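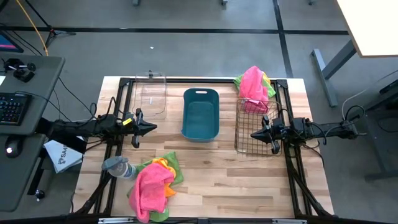
The two-arm towel table, with bins and basket along the back.

Home Builds Parts Notes FAQ Open Evenings Contact

Workshop > Builds > Towel Table > Questions

Questions we get about the towel table

Ever since we started letting people wander in on open evenings, Nayeli and I have been answering the same questions over and over (happily!), so I've finally sat down and typed them up. If yours isn't in the list, write to me through the contact page and I'll get to it, though I'm slow in the weeks before a holiday.
Danai Nikolaidis

What is it supposed to do?

Sort and put away cleaning cloths. The shop at Jandiddale goes through a frightening number of them, and they come back from the wash in one big tangle. We wanted two arms that could pull a cloth out of a heap, decide where it belongs, and drop it in the right container. Folding is the dream, but please don't ask me about folding yet.

Why two arms? Wouldn't one be cheaper?

Oh, much cheaper, and we did start with one. The trouble is that a towel grabbed at one corner tends to bring two friends along with it. With a second arm across the table, one can hold while the other tugs, and it also means neither arm has to stretch all the way over to the far container. Nayeli Nava argued for the pair from the very first week and she has been very gracious about being right.

How much did it cost?

The frame came to $396 once we'd added the brackets we forgot and then the longer bolts we also forgot. The tabletop was $86. The arms were bought secondhand as a pair from Kouris, and I promised the fellow there that I wouldn't print the price, but it was by far the biggest part of the bill. If you're building your own, I'd set aside another $50 for cable ties, sleeves and the odd replacement connector, and I'd buy them all at once, because driving back to the store on a Saturday is no fun.

Do the containers have to be special?

No, and we'd rather they weren't. Zumwood sells perfectly nice plastic bins, but anything from a kitchen drawer or a yard sale will do, as long as it stays put when it gets nudged. We like to mix them up on purpose. An opening in the side is something to watch for when you choose your own, and the dark bin with the oval handle hole is a good one to test with, as a camera looking across the table gets bright light coming straight through the gap. A clear box is harder still, and if you can get your software to find the rim of one of those, you can probably manage the rest.

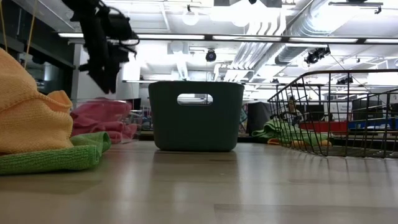

Cloth is the hard part, and I wish I'd understood that before I promised my sister a demo in August. A block keeps its shape while you think about it, and a towel does not. Thickness changes everything too, so a grip that works nicely on a thin microfiber cloth may only pinch a few loops of something fluffier. The light orange towel is terry with a stitched hem, and a hem like that gives me a line to look for when I'm choosing where to grab. The green one folded into a thick roll is another sort of problem, and I usually begin newcomers on a single crumpled cloth and let them work up to it.

What software do you run?

Our own, which we call Hekusitz (Nayeli named it, and she won't say what it means). It's a modest thing that records what the arms do while a person guides them, and then tries to repeat the useful parts. We had 650 recorded tries saved at last count. Plenty of them are bad, and we keep those as well.

Can I come and try it?

Please do! Tie back long hair, leave scarves and dangly bracelets in your bag, and keep your hands outside the rail whenever the arms are powered. Children are welcome with a grown-up standing right beside them. The next open evening is Wednesday, November 14, 2018, and we'll have the kettle on. Bring an old towel if you have one to spare, washed please, and any color is fine.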